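Notebook, blurb tagging, January

09:40. Picked up where the last entry stops. Task is still the Piltley list: 500 jacket blurbs, all teen fantasy, to be tagged for premise, narrator and spoiler level so the shelf guide can be rebuilt. Kinix does the first pass, a person reads what it flags.

Re-ran Kinix on the full list with the new stop words. It flagged 94 blurbs as "narrator unclear". Previous run flagged more than that, but the old log was overwritten, so no comparison is possible. Logs now get the run letter in the file name. This is run F.

Read all 94. In 87 of them the flag is fair: the blurb names two leads and never says whose voice carries the book. The remaining seven are plain errors. Four have a quoted line from the novel at the top, in first person, and Kinix takes the quote for the blurb. Two are written to the reader ("you are the last of the river witches"). One has no text except praise from other writers and should never have been on the list.

Fix for the quoted lines: strip anything between the opening quote mark and the first line break before tagging. Tried it on the four and they come out right. It will fail where the publisher sets the quote in italics with no marks, because the italics are gone by the time the text reaches us. Leaving that open.

Two-narrator books. The guide as printed has one slot for narrator. Options are a second slot, or a value "alternating". Vinzenz Zwahlen prefers the second slot because readers do ask for books told by a boy, or half told by one. I would take "alternating" plus the two names in the note field. Second slot means changing the Mendura export, which nobody here has touched since it was set up. Undecided. For run F I wrote "alternating" everywhere and kept the names.

11:15. Spoiler level. Current scale:
0 - premise only
1 - gives the first turn (the book is found, the stranger arrives, the spell works)
2 - gives something past the halfway point
3 - gives the ending or names the villain

Vinzenz and I each scored the same 50 blurbs without talking. The trouble is all between 1 and 2. Neither of us has read most of the novels, so we are guessing where the halfway point falls from how the sentence is built. "But when" usually opens a level 1 statement. "Until" is less reliable. He scores "but someone close to her is lying" as 2. I score it as 0, on the grounds that someone close to her is always lying in these books and the sentence tells the reader nothing.

Agreed wording: level 2 requires a named person or a specific event. A general threat stays at 0 or 1. Rescored the ones we differed on under this rule and the argument mostly went away. Three are still open, all sequels. A sequel blurb gives away the first book by existing. Proposal is to score sequels only against their own plot and put a separate mark, S, on any that reveal the end of the previous volume. Need to check that the S does not collide with the S for "short stories" in the Kumarasinghe scheme. It does. Use Q.

13:50. Premise tags. "Found book of magic" and "inherited magic" overlap badly: a grandmother's spell book is both. Kinix assigns whichever comes first in its table, so the counts for the second tag are worthless in every run so far. Allowed two premise tags per record, ran a small batch, no errors thrown. The full list runs overnight.

Also noted: "graveyard" and "cemetery" were separate settings. Merged under graveyard. "Boarding school" left alone, too large to merge with anything.

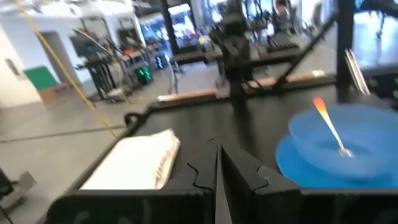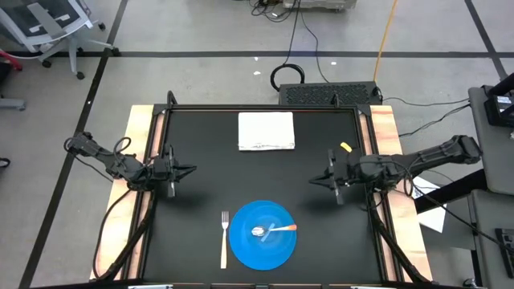
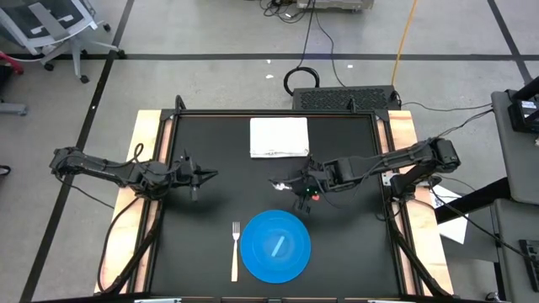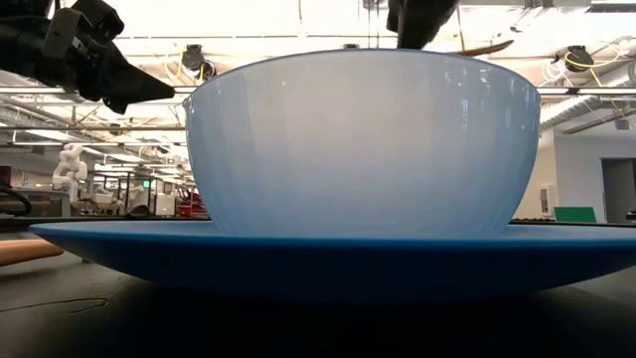 Third: cloth, fork and blue plate. Fourth: bowl on the plate.

Open items:
- italic quotes without marks
- narrator slot, decide with Vinzenz before anyone opens Mendura
- Q mark, add to key and to the sheet taped inside the cover
- remove the praise-only record, and check for others like it
- the three sequels, rescore once Q is in

16:20. Started run G with double premise tags. Log file checked, letter is in the name.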